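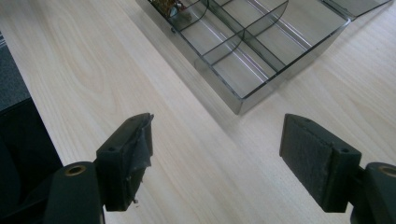
About the Kontogiannis Community Center

We're a neighborhood place on the corner of Kontogiannis Street, open 80 hours a week, and we'd love to see you! The doors open early for the walking group and close late after choir, and in between there's usually a pot of coffee going in the front hall.

The center began when nine families from the east side of Delulport got together to save the old school from being torn down. They signed the lease in December, patched the roof over the winter and held a potluck supper in the gym as soon as the heat was on. Some of their grandchildren come to our after-school club now, which makes us very happy.

We have three rooms to rent, a kitchen, and the gym (it seats 100 for dinners, a few more for concerts). Groups from the neighborhood pay a lower rate. The Zomeo Room has the piano and the best light, so book it early.

Mahsa Hashemi is our director. She started out teaching the Saturday-style pancake breakfast crew how to make flatbread, and she still runs the cooking classes herself – come hungry!

Our newest program is Funanent, an evening of games, music and homework help for teens. It's free, and you don't have to sign up first. Bring a friend, or come alone and meet some people.

Parking is behind the building. The ramp is on the garden side.

Page updated 26 October 2023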